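We use cookies to remember your reading preferences and to count visits to this article. Accept all | Manage settings

4. The open-day demonstration

4.1 Purpose and setting

The third part of the study took place during the open day at the Stelton building on 2/3/23. Earlier parts had tested the household tasks with members of the project only. The open day gave us a group with no prior knowledge of the system, and we used it to find out how well a person watching a simulated arm can judge what it is going to do next. The simulation was run live and shown on a large screen, and visitors could ask for a task to be repeated from the start.

In all, 112 visitors signed the consent sheet. Of these, 100 completed both the short form given before the demonstration and the longer one given after it. The remaining 12 left between the two and are excluded from the counts below. Groups were limited to six people so that everyone had a clear view of the screen. Akosua Yakubu ran the simulation and Haf Lewis gave the spoken introduction, reading from a fixed script so that each group was told the same things in the same order.

The living-room model was prepared in the Silldale scene set, with the Urkident task manager choosing the next target. The order of targets was drawn afresh for each group. Visitors were told that the arm would pick up small things lying on furniture, but were given no list of them.

4.2 The sofa task

The sofa task was chosen for two reasons. The seat is a soft, dimpled surface in the model, so that objects lie at slight angles to one another, and the thick armrest limits the paths open to the arm. Fig. 3 is taken from this task, with the fingers of the gripper down on the long white object and a white phone on the cushion to one side.
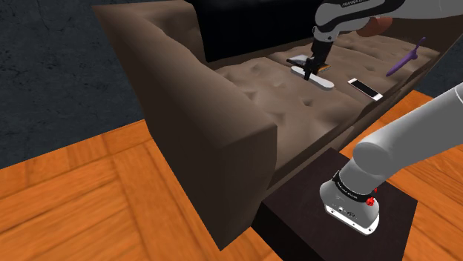
Why was the demonstration given in simulation and not on a physical arm? A simulated run can be stopped at any moment and restarted from the same state, and we needed every group to be asked its questions at matching points in the task.

Each run was paused at two points. At the first, before the arm had begun to descend, visitors wrote down which object they expected it to reach for. At the second, with the fingers close to the target, they wrote down whether they expected the grasp to hold. Answers were given in silence, and the run was resumed once all forms had been turned face down. This last rule was added after a rehearsal in which members of the project copied each other's answers.

Of the 100 visitors, 19 named the correct target at the first pause. Most of the rest named whichever object they had noticed first, according to the notes written beside their answers. We had expected a higher figure. The starting pose of the arm was the same for every target, however, and so gave no clue – a point which two visitors made on their forms and which we accept as a weakness of the design.

Answers at the second pause were harder to score. Several visitors wrote that the grasp would hold 'if it is not too heavy', and the script had said nothing about weight. We have kept these replies as a separate class and do not count them as correct or incorrect.

4.3 Choice of viewpoint

Groups were shown the task first from a raised view and then from a view close behind the gripper. The close view is the one used by the grasp planner of Yalçınkaya, on which our own planner is based. It gives a good sense of the gap between the two fingers but little sense of the room. Visitors often asked where the arm was after the switch, and Lewis was allowed one scripted reply, which named the piece of furniture or wall nearest to the gripper.

The close view also makes a near object seem very large. In Fig. 4 the grey object fills the middle of the view, and its lower end is hidden by the gripper. Such cases were marked in the log as 'partly hidden' and will be treated apart from the others when the full set is scored in August.
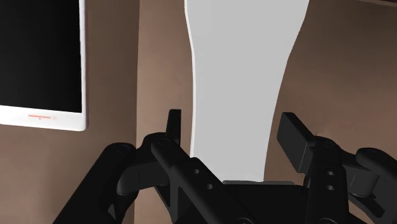 Fig. 4. Close view from behind the open gripper, with the fingers on either side of a tall grey object.

The two views were always shown in the same order, so any effect of viewpoint is mixed with the effect of practice. A second session with the order reversed is planned, using the same script and the same pause points.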